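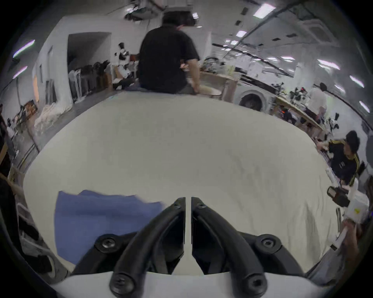
Blaues Tuch auf einem weiß bezogenen Tisch, im Hintergrund eine Waschmaschine. Foto: Mendska

Mendska weitet Annahme von Alttextilien auf Verdale aus

Festel, Donnerstag, 21. Mai 2026. Die Textilgenossenschaft Mendska nimmt ab sofort auch im Stadtteil Verdale gebrauchte Kleidung und Haushaltswäsche an. Die neue Annahmestelle liegt im Erdgeschoss der früheren Färberei Radu und ist an drei Tagen in der Woche geöffnet. Bisher mussten Einwohner aus dem Süden der Stadt ihre Textilien zum Hauptstandort am Güterbahnhof bringen.

Angenommen werden Oberbekleidung, Bettwäsche, Handtücher und Tischdecken. Die Stücke sollen gewaschen und trocken sein, kleinere Schäden wie offene Nähte oder fehlende Knöpfe sind kein Hindernis. Schuhe, Kissen und Teppiche kann die Genossenschaft weiterhin nicht verwerten. Für sie bleibt der städtische Wertstoffhof zuständig.

Im vergangenen Jahr gingen bei Mendska 1.729 Säcke mit Textilien ein. Davon enthielten nach Angaben der Genossenschaft rund 38 Prozent Ware, die ohne Reparatur weitergegeben werden konnte. Der Rest wurde ausgebessert, zu Putzlappen geschnitten oder an einen Faserverwerter abgegeben. "Uns fehlte vor allem der Platz für die Vorsortierung", sagt Geschäftsführerin Veronica Vlad. "Im Dezember standen die Säcke bis in den Flur. Mit den Räumen in Verdale können wir nach Material trennen, bevor die Ware zum Güterbahnhof geht."

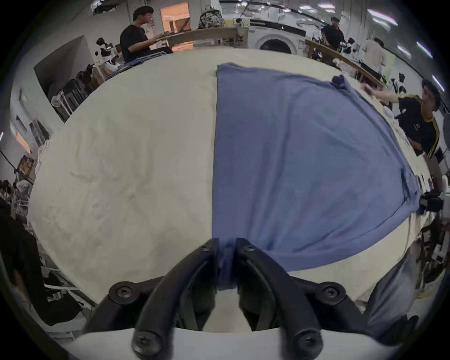

Kann ich für meine abgegebene Kleidung eine Quittung bekommen?
Eine Quittung wird auf Wunsch direkt bei der Annahme ausgestellt. Sie nennt das Gewicht und das Datum der Abgabe, aber keinen Geldwert.

Die Vorsortierung in Verdale leitet Gheorghița Bucur, die zuvor in der Reparaturabteilung am Güterbahnhof gearbeitet hat. Getrennt wird zunächst nach Baumwolle, Wolle, Leinen und Mischgewebe. Stücke ohne Pflegeetikett kommen in einen eigenen Behälter und werden am Hauptstandort geprüft. Baumwolle macht erfahrungsgemäß den größten Anteil aus. Bei Mischgewebe ist die Verwertung schwieriger, weil der Faserverwerter nur bestimmte Zusammensetzungen abnimmt.
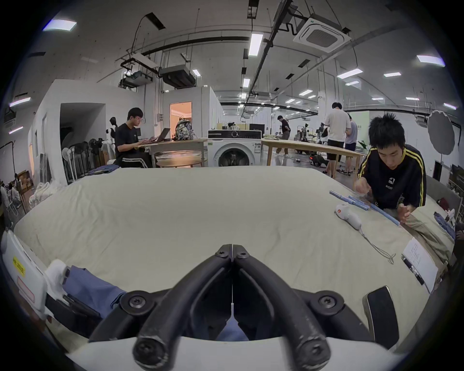

Gut erhaltene Bettwäsche geht überwiegend an soziale Einrichtungen in Festel und den Nachbargemeinden. Sie wird nach Größen gebündelt und einmal im Monat ausgeliefert. Einrichtungen, die in den Verteiler aufgenommen werden möchten, können sich formlos an das Büro wenden. Besonders gefragt sind derzeit Spannbettlaken und Kinderbettwäsche. Kleidung wird im Laden am Güterbahnhof verkauft, die Preise bleiben unverändert.

Die frühere Färberei stand mehrere Jahre leer. Mendska hat die Fläche zunächst auf Zeit gemietet, eine Verlängerung ist im Vertrag vorgesehen. Die Umbauarbeiten betrafen vor allem die Elektrik und den Fußboden und wurden von der Architektin Styliani Deligiannis geplant. Der Eingang an der Hofseite ist stufenlos erreichbar. Zum Ausladen stehen im Hof zwei Kurzzeitparkplätze zur Verfügung.

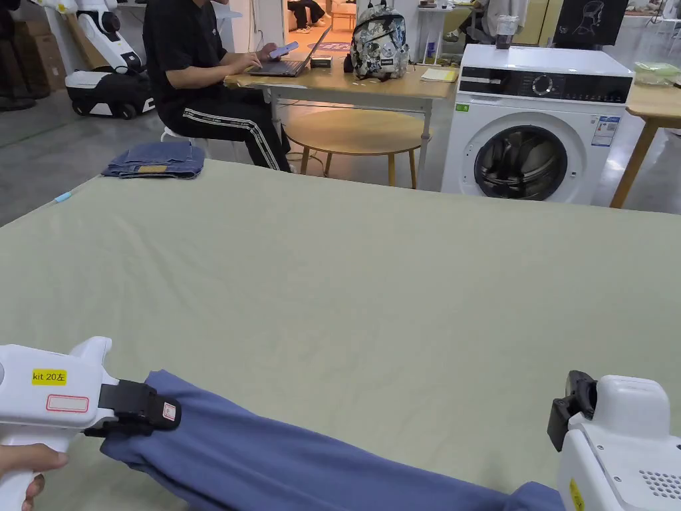

Mendska wurde als Nähwerkstatt gegründet und hat heute 53 Mitglieder. Neben Annahme, Reparatur und Verkauf bietet die Genossenschaft Kurse zum Ausbessern und Ändern von Kleidung an. Das Kursprogramm für den Herbst wird nach den Sommerferien veröffentlicht.

Öffnungszeiten in Verdale
Dienstag und Donnerstag 10 bis 17 Uhr, Samstag 9 bis 13 Uhr

Pressekontakt
Mendska eG, Öffentlichkeitsarbeit
Brodie Dunstan
Festel

Abdruck honorarfrei, Belegexemplar erbeten.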